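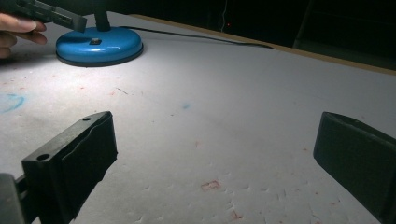
## Homemade gripper can't switch on a lamp. Is padding the problem?

**Berenice Sandoval**, 10 Oct 2022

I share a workshop bench and have been building a hand-held gripper with a camera on it, two chunky black fingers, one with dark ribbed or padded material inside. The idea is to record me doing small jobs with it and later have an arm copy them. The job I picked is switching on a desk lamp. Round glossy base, thin rubber rim, small square button on top.

I can do it by hand all day. With the gripper I get it 4 times out of 9, and the rest of the time the base slides or I land beside the button. A guy at the bench told me to buy the Fivetti soft pads and my problems would be over. I have my doubts, given that the pads cost more than the lamp. Has anyone seen padding fix something like this? The white tabletop is pretty scuffed and stained, if that matters.

**Shabani Minja**

Save your money. Pads help you hold things, and you aren't holding anything when you press a button. You're poking it with the end of a thick square finger. Close the fingers and look at what touches first. On my first build it was a corner of the left one, well off from where I thought I was aiming.

I'd try a small rubber foot on one fingertip before anything else, the stick-on kind. Make sure it doesn't stop the fingers from closing.

As for sliding, press straight down. Most people come in at a slant because the handle is awkward, and a slanted push moves the base. Check the power cable too. If it's pulled tight across the table it will drag the lamp around for you. Wipe the table and the rubber rim while you're at it. I wouldn't expect stains to bother the lamp, but they may bother whatever software you train later, especially if every recording has the same marks in the same spots.

I'm also not sold on the "arm will copy it" part. I logged 194 tries on a similar job and the arm learned to press the table next to the button with great confidence. Half my recordings were bad and I'd kept them all. Throw out your misses, move the lamp between tries, and don't trust a demo until it works with the room lights changed.

**Garlow**

Get a touch lamp, no button needed. I have one and it's great. Don't know about grippers.

**Dedstead**

Agree with most of Shabani's post, except I'd skip the rubber foot until you've checked for play in the finger joints. Mine had about 6 mm at the tip and I blamed everything else for weeks. Hold the body still and wiggle each finger. If it moves, tighten the screws and run your nine tries again before you buy or glue anything.

A touch lamp may not respond to a plastic finger, by the way.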